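# Finger pads, again

The gripper on the Hoda arm started dropping things in September, always on the slow part of the lift. I blamed the force setting first and spent an evening on it for nothing. Teodor Pană looked at the fingers and said the pads were glazed – smooth as a plate after around 700 cycles.

So I pulled both fingers, scuffed the inside faces with 233 grit (an odd size, but Anghel sells it cheap) and put them back with new screws. Then I ran the open and close limits again from zero. For floor-level picks I keep a utility knife in a white tray and use that as the test part. It is long and thin, so a bad grip shows up fast. 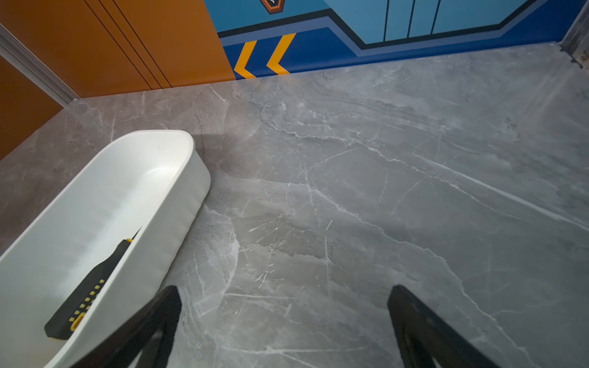 The wide setting matters more than I thought. If the fingers don't open far enough, one of them lands on the rim of the tray and the wrist faults. I added 10 percent to the opening and wrote the new number on tape inside the controller door.

Next job is the wrist cable. It rubs on the second joint, and the sleeve I ordered from Sistby is still not here.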